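# Twenty-Six Chairs and a Box of Bands

The Saturday strength class in Doketdale starts at nine, and the woman who teaches it is usually unlocking the side door by eight. She is a retired physical therapist who spent most of her working life in the hospital at Tresby. She agreed to talk on the condition that her name be left out. "They all know who I am," she said. "The rest don't need to."

The class is for people over sixty. It uses chairs, a wall and elastic bands, and it costs less than a cup of coffee.

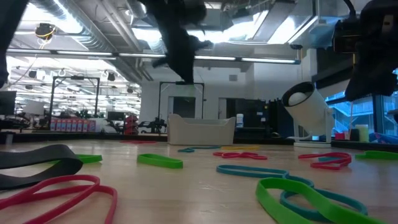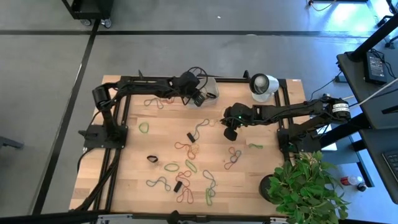
Bands, mostly orange and green.

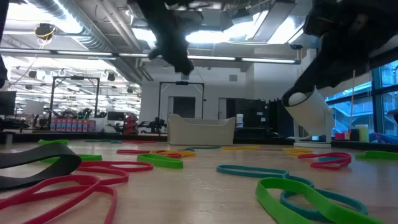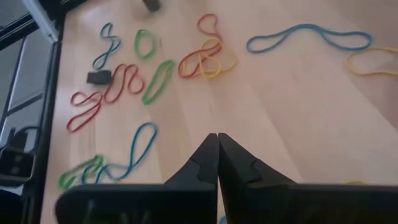

She started the class the winter after she retired. Her former patients kept stopping her in the grocery store to tell her that their exercises had lapsed. They had gone home with a printed sheet, done the movements for two or three weeks, and then quit.

"I wasn't surprised," she said. "I gave out those sheets for years. I don't do my own exercises at home either. I do them because I have to stand in front of a room."

The first session drew seven people. The room now holds 26 chairs and most weeks they are all taken. There is a waiting list on a clipboard by the coat rack, and she moves people up it herself.

Asked what the class is for, she gave a short answer: getting out of a chair. Almost everything in the hour leads back to it. People sit down slowly and stand up slowly. They hold a band across their thighs and push their knees outward. They stand behind the chair and lift one foot, then the other.

"If you can get up off the toilet by yourself, you can probably stay in your house," she said. "I tell them that on the first day. Some of them laugh and some of them don't."

She has opinions about bands. She dislikes the flat strips sold on a roll, which she says get tied in knots that nobody can undo, and she prefers closed loops. She also thinks people start too heavy. A newcomer will reach for a thick one, she said, especially a man who used to lift weights, and he will get through the set by leaning his whole body.

"Then he's exercising his lean," she said. "I take it away and hand him something thin. He's insulted for a week."

She checks every loop before class by stretching it in front of a window and looking for small tears near the edges. A band that has one goes in the trash. She has been hit in the chin once, at the hospital, and that was enough. She dusts them with cornstarch before summer and keeps them out of her car, where the heat ruins them.

The money is simple. The town gave a grant of $2,190 in the second year, which paid for the chairs and a speaker. Before that, everyone sat on whatever the hall had, including a piano bench. Rent comes to $200 a month. She has never been paid and says she would rather not start – she does her own taxes and likes them short.

For two years she has kept a notebook with one measurement in it. Each person sits with arms crossed and stands up as many times as possible in 30 seconds. She does this in March and again in the fall. There are 359 entries so far. She would not show the notebook, but she was willing to talk about it.

"Most people go up by a couple and then stay there," she said. "A few go down. One lady went down three times in a row and kept coming, and I was glad she did. I don't know what her number would have been if she'd stayed home."

She was careful about that point and came back to it later. The people who come are the ones who are able to come, she said, and she has no way of comparing them with anybody else. She would not call the notebook research.

There was a plan last year to add a second class in Stultia, a twenty-minute drive south. It has not happened. The room there is up a flight of stairs with a rail on only one side, and she turned it down after walking it once. The Munasinghe building, across the road from it, has a ground-floor room that would work, but the room is used for a dance class on the mornings she is free. She has asked for Tuesday afternoons and is waiting to hear.

What does she want from people who are thinking about starting? Flat shoes, she said, and a list of their medications in a pocket. They should see a doctor first if they have fallen in the past year or had surgery. They should eat breakfast.

"And come twice," she said. "The first time you're looking at everybody else. You don't learn anything the first time. The second time you know where the bathroom is and you can pay attention."

At the end of the hour the chairs get stacked against the back wall, four high. She used to do it alone. Now the class does it, and she counts it as part of the workout – she stands by the door and tells them to bend their knees.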